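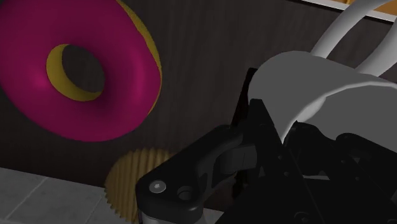 Writing a comedy sketch for a local revue night is mostly a matter of picking one idea and sticking to it. A sketch is short, so the audience needs to know what the joke is within the first few lines. Start with something ordinary. A donut with bright pink icing will do: one character wants to eat it, the other is treating it as evidence. Write that down in a single sentence before you write any dialogue. If you need a second sentence to explain it, you probably have two sketches.

What you need

A sketch for the Brirkside spring revue can run to 2 pages, and most groups there ask for no more than 591 words. Check the limit with your own group first.

Step 1: Set it up fast

Say who the people are and where they are in the opening exchange. "Welcome to Faruvwood council, please take a ticket" does the job. Leave out greetings and small talk unless they are the joke. 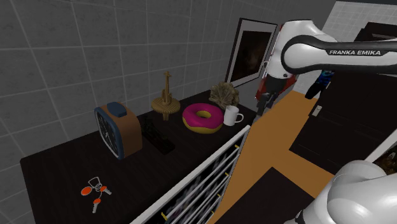
Step 2: Make it worse

Each time the idea comes back it should be bigger or stranger than the last time. The clerk asks for one form, then a form about the form, then a note from the applicant's mother. Three rises are usually enough. Cut any line that repeats the joke at the same size.

Step 3: Send up the type, then the detail

If you are mocking local politics, work out how that sort of person talks before adding topical lines. Candidates who answer every question with the bypass are funny in any year. References to last week's meeting date quickly - keep them to one or two, so you can swap them later. 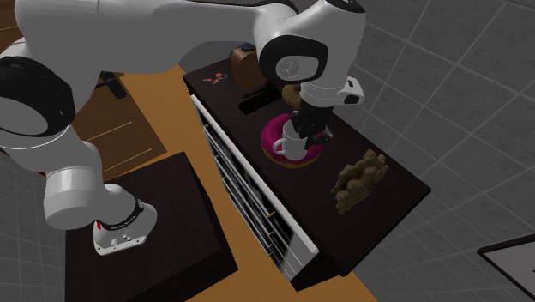

Step 4: Find the way out

Endings are hard. Try reversing who is in charge, or bring back something small from the first page. If neither works, end on your biggest laugh and ask for a blackout.

Step 5: Read it aloud

Get two people to read it while you listen and mark the places where they stumble. Time it as well. The upstairs room at the Mikard holds 100, and laughs in a full room will add to the running time, so leave a little space.

Send the finished script as a plain document with character names in capitals. Entries for the revue close at the end of March.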